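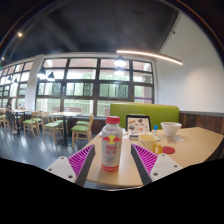
Magenta pads on either side of the bottle, table by the green booth

Ribbed pads or smooth ones for bottles?
Posted in: Grippers and End Effectors

zkahsay
Tuesday, April 29, 2025

Hello everybody! I've been meaning to write this up since March, and I finally have a quiet evening and a pot of tea, so bear with me. We have two sets of fingers for the hand-held unit, the smooth gray pads from Rurnstead and the ribbed magenta ones from Cloutier, and I've been taking both out to tables that look like tables people eat at (mugs, bowls, coasters and all the rest of it) to see which I'd want to live with.

So far I'm leaning toward the ribbed ones. On an upright plastic bottle like the white one with the red cap they feel settled the moment they close, and I don't have to fuss over my wrist angle nearly as much. The smooth pads want you square on to the bottle, and if you come in a little crooked it turns in your grip. I did six rounds with each set and the ribbed ones only let me down on the last, when I was tired and chatting.

What I can't decide is whether the ribs hurt me on flat things. Coasters are a misery either way. Has anyone here run both for longer than I have?

benchdog_marty
Nice write-up, and I love that you took it out of the lab. I'm going to disagree with you on the pads though. I ran ribbed for most of a year and went back to smooth. The ribs are lovely while they're new, and then the tips of them round over and you get a grip that changes slowly under you, so the stuff you recorded in week one doesn't match week 7. Smooth pads wear too, but mine wore evenly.

Also, how tight are your mounting plates? Mine had some play in them and I blamed the pads for ages.

zkahsay
Oh, that's a good thought about the plates, thank you! I snugged up the screws before I started but I never checked them between sets, so I may have been unfair to Rurnstead. I'll do it over.

liya.hadgu
I'm with Zinash on this one - wear is real, but pads are cheap and you can put a date on the back with a marker and swap them. A bottle that spins halfway through a pour is a whole take gone.

My bigger gripe is the camera, to be fair. Against a big bank of windows like that one, our Osora camera turns everything near the glass to mush, and the Arus held on to the bottle edges much better. I'd sort that out before spending another dime on fingers. Which one are you using?

zkahsay
The Osora at the moment, Liya, and I have been eyeing the Arus for a while now. I find the near things come out fine and it's only further back that I grumble.

benchdog_marty
Lock the exposure before you buy anything. And Liya, pads are cheap until you're swapping 2 pairs a month, which I was. Different bottles, I suppose - mine were mostly glass.

liya.hadgu
Glass would do it. Ours are nearly all plastic, and I get a good long run out of a pair.

zkahsay
Then I'll try some glass too, and put the plates right first. For coasters, I've been sliding them to the table edge and pinching from there, if anybody has a better trick please send it my way!

benchdog_marty
Edge pinch is what I do as well. Go slow on the close.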